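Buying a used Tamura with a rattle at idle, walk away or haggle?
Posted by Areeba Khokhar in Cars > Buying and Selling

Hi all! I've been looking for a small used SUV since March and I finally found a Tamura I like at a lot in Zakano. Clean inside, decent tires, one owner, and the color is gorgeous (I know, I know, that shouldn't matter). I did my comparing at the table last night. 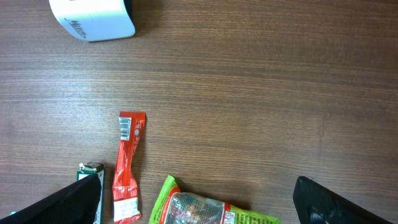
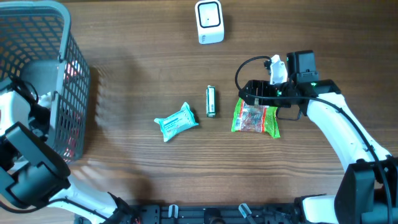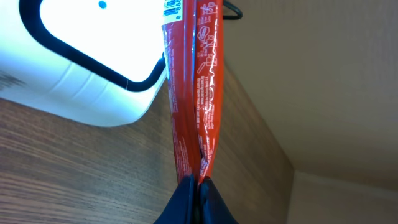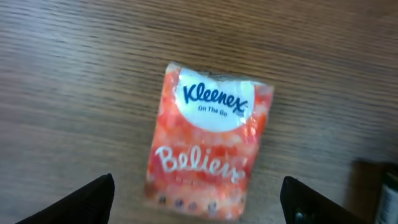
The wooden table, and in the last one the Kleenex On The Go pack.

Anyway, the car. When it's cold there's a light metallic rattle at idle, kind of like a spoon in a coffee can, and it goes away once I give it a little gas. The salesman says it's a heat shield and they all do that. He offered to knock $200 off if I sign this week, and he also wants $367 for a "dealer prep" fee that wasn't in the ad. So I'd be paying more than the sticker even after the discount?? My brother says run. My dad says every used car makes a noise. What would you do? And is the prep fee something I can refuse?

Gerardo Villanueva
Your salesman could be right about the heat shield. I had the same sound on my old Kasell and it was a rusted clamp, and my shop put a new one on for $25 while I waited. But he could also be wrong, and a rattle on a cold start that clears up with gas can be a timing chain, and you do not want to own that one. So get it looked at before you sign anything! Take it to a shop that has nothing to do with the lot and ask them to put it on the lift. Tell them you want to hear it cold, so the car has to sit there overnight or at least a good few hours. If the lot won't let it leave for an inspection, I'd be done with them right there.

While it's up in the air have them check the underside for rust and look at the rear brakes. And ask for the oil change records. If the owner skipped those I'd worry a lot more about the chain.

On the fee, you can always say no, and they can always say no back. What I do is ignore every line on the sheet and only talk about the out the door price, taxes and all. Pick your number, say it once, and then let them do the talking. It's awkward but it works pretty well for me.

Asif Awan
run. I bought from a lot with a "prep fee" and the prep was an air freshener

Fahad Siddiqui
Agree with Gerardo on the inspection. One more thing, drive it for longer than they want you to. I did 4 laps of the block in mine and thought it was great, then got it on the highway the next day and the steering wheel shook like crazy at 65. Get it up to speed with the radio off and the windows up, then do it again with the windows down next to a wall so the noise bounces back at you. Also check for open recalls with the VIN, it's free and takes a minute.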